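The Lebrun Letters – June progress report to the Undix Fund
Print | E-mail this page
Reading time: 4 minutes

Dear friends at Undix,

You asked for a couple of pages and I am afraid you are going to get rather more than that, as you did last time, but it has been a full half year at Willis House and I would sooner tell you too much than leave you wondering where the money went. The short version is that the letters are in better shape than they have been since the Lebrun family put them into trunks, we are behind on translation, and the roof is holding.

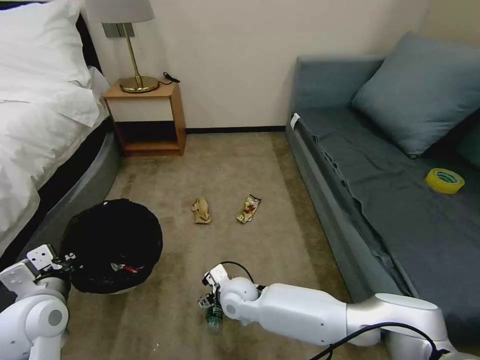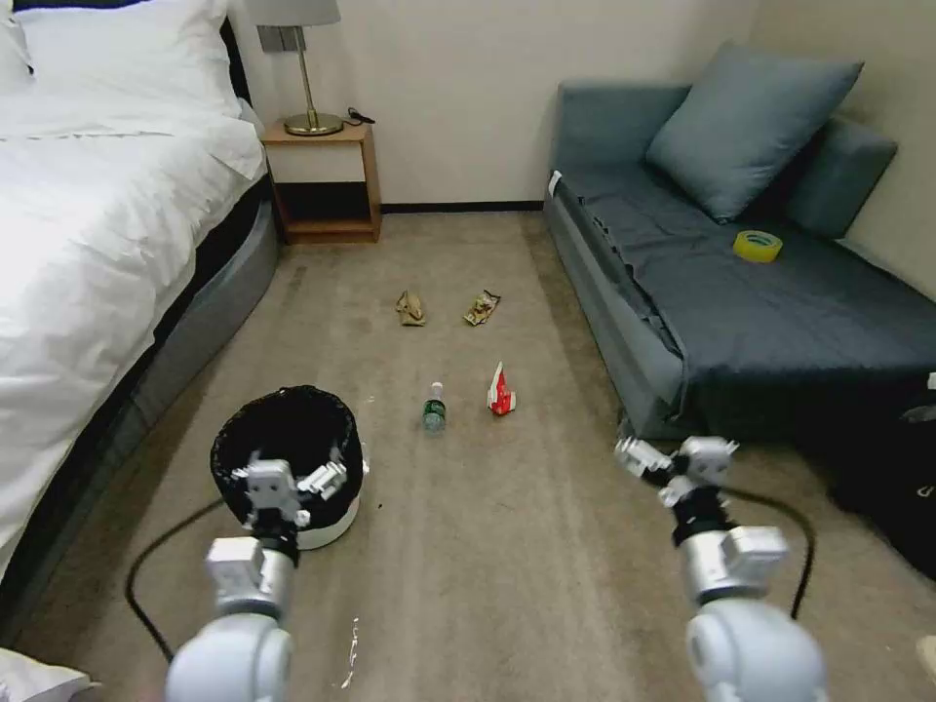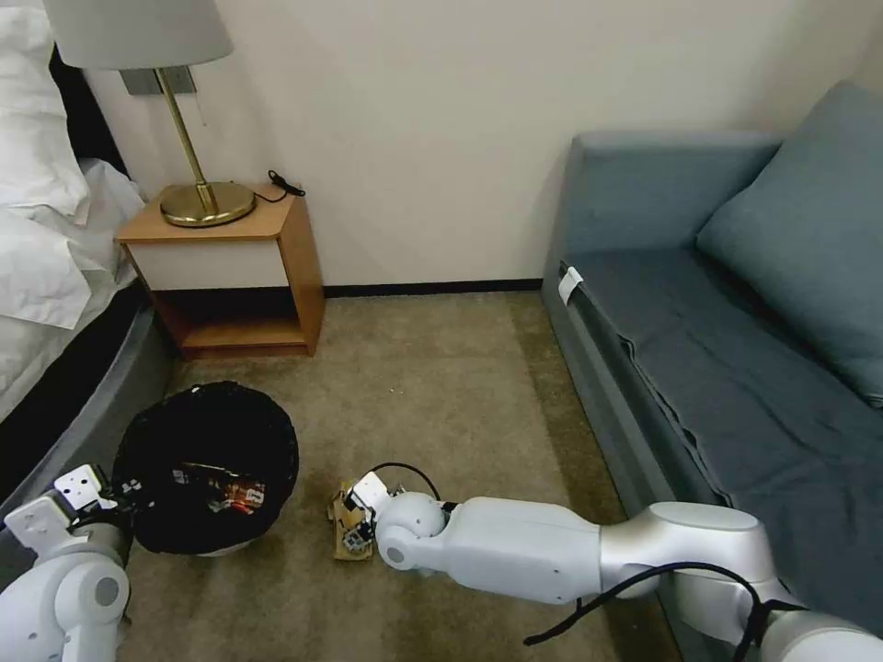

The guest bedroom at Willis House.

The visiting reader program has been the happiest part of the grant so far, and also the part I worried about most when I wrote the application. You may remember that we asked for money to bring people here to work on the letters in person, instead of sending scans out and hoping for the best, and that one of your reviewers wondered (quite fairly!) whether anybody would want to spend two weeks in a small town with one bakery. They do. We have hosted 4 readers since January, each for a full two weeks, and every one of them finished more pages than we had agreed on. I put some of that down to the evenings. Our readers take the day's typescript upstairs and go over it again in bed, by the brass lamp on the little wooden nightstand, and they come down to breakfast with corrections penciled all over it. One of them solved the "missing uncle" that way, about whom more below. The room itself is simple, a white bed and a carpet and not a great deal else to distract a person, and we have stopped apologizing for the lack of a television.

Where the letters stand

For those on your board who are new to us, the collection is the family and business correspondence of three generations of Lebruns, who grew and sold seed, mostly vegetable seed, and who wrote to each other constantly, even when they lived on the same street. When the trunks were finally emptied and everything had been given a number, we had 2958 letters. That is more than we told you to expect in the application, and the difference is almost entirely due to a bundle of business letters that had been folded up inside seed catalogs and passed over in the first survey.

Of those, 2211 have now been photographed, front and back, with envelopes where the envelopes survive. The remaining ones are the hard cases. Some are stuck together along one edge, some were written on the thin blue paper that tears if you look at it sternly, and one whole packet was at some point used to level a table leg. These are with our paper conservator, who has asked me not to hurry her, and I have promised not to.

Nearly 1626 letters have been transcribed to the point where we would let a stranger rely on them. I say nearly and I mean it as a kindness to ourselves, as a last handful are still waiting for their second check. Every transcription gets read against the original by someone other than the person who made it, aloud if possible, and we have found that the reading aloud catches things that silent checking never does. A skipped line is easy to miss with the eye and very hard to miss with the ear. It is slow, and it ties up two people at a time, and I would not give it up for anything.

Translation

This is where we are behind, and I would like to explain it properly. The early letters are in French, the middle ones drift into English whenever money comes up, and then there is the Stotov correspondence, which has turned out to be a larger and stranger thing than we planned for.

Stotov was a seed house that bought from the Lebruns for many years, onions and beets above all, and their letters were dictated in one language to a clerk who thought in another and spelled in a third. Our first translator did a handful and then wrote me a very gracious note saying that she could tell me what the words were but was no longer sure what they meant. We then advertised for someone with a background in the trade, and that is how Zübeyde Ersoy came to us.

I can hardly say enough about what a difference she has made. Zübeyde grew up in a market gardening family and trained as a linguist afterward, and so when a Stotov letter complains that a shipment of onion seed was "asleep," she does not need to look that up, she simply asks how old the seed was. (Two years, as we learned from the reply. The Lebruns were embarrassed and sent a fresh sack for free.) She has also drawn up a glossary of trade words and private abbreviations, which we now keep next to every desk and which I think will be useful to people working on other seed and nursery archives. We would like to publish it as a small booklet next year, and you will find a line for that in the revised budget.

The upshot is that the Stotov translations have had to be started again more or less from scratch, and they will not be done by the date in the original schedule. I would ask you to let us move that milestone to the spring. No extra money is needed for it – we underspent on travel, as two of our readers turned out to live close enough to come by bus.

The missing uncle

I promised to come back to him. For years the family tree in our front hall has had a gap where one of the brothers of the second generation ought to be. He is mentioned in the early letters as a boy who will not eat and who is good with horses, and then he disappears, and everyone assumed he had died young. Our third reader noticed that a man who signs himself only "your correspondent" in the business letters makes the same odd capital R as the boy did in his school exercises. She laid the pages next to each other and there it was. He had not died at all. He had gone to work for Stotov, buying seed from his own brothers, and writing to them for decades in the stiffest commercial language you can imagine, with now and then a single line at the bottom about the weather, or a horse.

I read some of these out at our spring open evening and I am not ashamed to say that I had to stop and drink some water. We had a very good crowd that night, with people standing along the back wall, and a descendant of the family drove over with a photograph of a man and a horse that had been in her kitchen drawer with no name on it. We think it is him, though we cannot prove it yet.

Schools

The school visits went ahead, though fewer than we had hoped, as the first group came down with a stomach bug and the second lost its bus. The classes that did come each adopted a letter and wrote back to it. I enclose a few of the replies with the paper copy of this report. The one addressed to the boy who will not eat contains some firm advice about soup.

We also planted out a bed of the old Lebrun varieties behind the house, as far as they can still be bought, with the children doing most of the digging. The beets look well. The onions are sulking, and Zübeyde has been asked whether they are asleep.

The building, briefly

The new gutters along the north side are up and paid for. The strongroom held steady through the wet spring, and we did not need the second dehumidifier we had set money aside for, so I have moved that sum over to archival boxes, with the permission you kindly gave by telephone. The front steps still need repointing. I mention it only so that it does not come as a surprise when I mention it again.

What comes next

Over the summer we will finish the second checks, get the stuck packets back from the conservator if she is ready to let them go, and host two more readers. Zübeyde will be here through the fall, and she and I are going to sit down together and choose the first group of letters to go online with both texts side by side. I had wanted to begin at the beginning, with the oldest, and she would like to begin with the uncle. I expect she will win.

The accounts are attached on a separate sheet, with the changes marked in pencil. If any of you are passing this way, do come and see us – a bit of notice is welcome, and the bakery closes at noon.

With warm thanks from all of us at Willis House

Share | Comments (4)
Print | E-mail this page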